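동네 세탁 모임 '파베오', 겨울옷 손질 교실 봄에도 이어 간다

2021년 5월 16일

플라른스홀름 주민들이 꾸려 온 옷 수선 모임 파베오(Faveo)가 지난 12월에 시작한 겨울옷 손질 교실을 여름 문턱까지 이어 가기로 했다. 처음에는 추운 계절 한 철만 해 보고 접을 생각이었는데, 다니던 분들이 하나같이 아쉬워하는 바람에 도서관 2층의 작은 방을 계속 빌려 쓰게 되었다고 한다. 올이 풀린 스웨터며 팔꿈치가 해진 외투를 품에 안고 계단을 오르는 이웃들의 모습이 어느새 이 동네에서는 꽤 익숙한 풍경이 되었다.

모임을 이끄는 우나 시헌(Úna Sheehan) 씨는 어릴 때 할머니 곁에서 뜨개질을 배웠다. 할머니는 양말 뒤꿈치 하나를 몇 번이고 다시 기워 신던 분이었고, 시헌 씨는 그때 쓰던 나무 버섯 모양 받침을 아직도 반짇고리에 넣어 다닌다. "손님이 오면 일부러 기운 양말을 신고 나가셨어요. 예쁘게 됐다고 자랑하고 싶으셨던 거죠. 저는 그게 창피했는데, 이제는 제가 똑같이 하고 있네요." 시헌 씨는 이렇게 말하며 소매를 걷어 노란 실로 기운 자리를 보여 주었다.

교실은 한 번에 두 시간 남짓이다. 앞의 30분은 다 같이 기본 바느질을 익히고, 나머지 시간에는 각자 가져온 옷을 붙들고 앉는다. 실과 바늘은 모임에서 내주지만 단추만큼은 집에 있는 것을 가져오면 좋다고 한다. 짝이 안 맞는 단추도 환영인데, 창가에 놓아 둔 유리병에 모아 두었다가 필요한 사람이 골라 쓴다. 병을 쏟아 놓고 비슷한 색을 찾다 보면 정작 바느질할 시간이 모자랄 때도 있다니, 그것도 나름대로 이 모임의 재미인 듯하다.

겨울부터 지금까지 이곳을 거쳐 간 옷은 모두 81벌이다. 그 가운데 가장 많은 것은 역시 스웨터였고, 목도리와 장갑이 뒤를 이었다. 아이 내복을 가져온 젊은 부부도 있었고, 돌아가신 아버지의 조끼를 자기 몸에 맞게 줄여 간 분도 있었다. 시헌 씨는 그 조끼를 고치는 데 세 번의 모임이 꼬박 걸렸다면서, 안감을 뜯을 때는 방 안이 조용해졌다고 전했다.

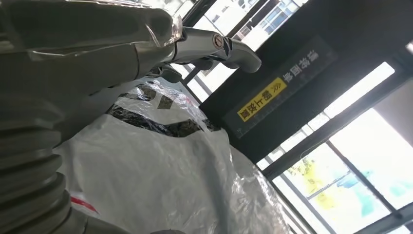 매끈한 회색 외장 앞쪽으로 은빛 금속 부분이 뻗어 있고, 이음매에는 구겨진 투명 비닐이 감겨 있다.

올해 예순셋이 아니라 꼭 63년째 이 동네에 살고 있다는 클리퍼드 로스(Clifford Ross) 씨는 모임에서 가장 부지런한 학생으로 통한다. 처음에는 아내의 심부름으로 코트 한 벌을 맡기러 왔다가, 맡기는 곳이 아니라 직접 고치는 곳이라는 말에 얼떨결에 자리에 앉았다고 한다. 바늘귀에 실을 꿰는 데만 한참이 걸렸던 그가 요즘은 새로 온 사람에게 매듭짓는 법을 가르쳐 준다. 로스 씨는 "아내는 내가 단 단추를 아직 못 믿어서 밤에 몰래 당겨 보는 모양인데, 지금까지 떨어진 건 하나뿐"이라며 웃었다.

날이 풀리면서 교실의 내용도 조금 달라진다. 이달에는 겨울옷을 넣어 두기 전에 살펴볼 점을 주로 다룬다. 모직 옷은 입던 그대로 상자에 넣지 말고 솔로 먼지를 털어 그늘에서 바람을 쐬어 주고, 겨드랑이와 목둘레처럼 땀이 배기 쉬운 곳은 따로 닦아 두는 것이 좋다. 니트는 옷걸이에 오래 걸어 두면 어깨가 늘어지니 접어서 보관하되 무거운 옷을 위에 쌓지 않는다. 작은 구멍은 보관 전에 막아 두어야 가을에 꺼냈을 때 더 벌어져 있지 않다. 좀벌레가 걱정되는 집이라면 라벤더 주머니를 넣어 두어도 괜찮지만, 시헌 씨는 향만 믿지 말고 여름 동안 한 번쯤은 상자를 열어 보라고 당부했다.

다음 달에는 얇은 옷감 차례다. 여름 블라우스와 린넨 바지의 밑단을 손보는 법을 배우고, 못 쓰게 된 셔츠로 손수건이나 작은 주머니를 만드는 시간도 마련한다. 재봉틀도 한 대 들여놓을 계획이지만, 소리가 아래층 열람실까지 내려갈까 걱정이어서 두꺼운 깔개를 구할 때까지는 손바느질만 한다. 혹시 집에 안 쓰는 펠트나 양탄자 조각이 있는 분은 모임에 알려 주면 무척 반가워할 것이다.

참가비는 없고, 형편이 되는 사람만 실값을 조금씩 보탠다. 방이 넓지 않아 미리 이름을 적어 두어야 하며, 신청서는 도서관 대출대 옆에 놓여 있다. 지금 명단에는 거의 48명이 올라 있어 두 모둠으로 나누어 번갈아 모인다. 바느질을 한 번도 해 본 적이 없어도 괜찮고, 고칠 옷 없이 그냥 구경만 하러 와도 차 한 잔은 얻어 마실 수 있다. 다만 찻잔은 각자 가져와야 한다.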